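Packaging and Materials, Unit 3: Why Corrugated Board Holds Up
Notes by Hala El Idrissi

Welcome back, everybody, and thank you for the good questions last time (I'm still thinking about the one on egg cartons). Today we slow down and spend our time on plain corrugated board, which most of us handle every week without giving it a second look.

The basic sheet has two flat liners with a wavy layer, the fluting, glued between them. Picture a row of little arches standing side by side. Press on the edge of the sheet, in line with the flutes, and it resists surprisingly well. Bend it along the flutes and it gives right away — you can try this with any scrap at home, and I hope you will!

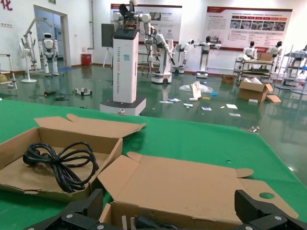
Now, flute direction matters a great deal once boxes are stacked. In an ordinary shipping box the flutes run up and down in the side walls, and the corners carry much of the load. If a stack leans, or a box sits a little off the one under it, those corners stop lining up and you lose strength fast. Damp air does the same thing more slowly, so a box stored since January may not be the box you tested.

For next time, please read the Rallach chapter, pages 100 to 111, and bring a piece of scrap board big enough to cut into strips. We'll be crushing them on edge, and I'd love to see a few different thicknesses — cereal boxes don't count, I'm afraid, as they have no fluting.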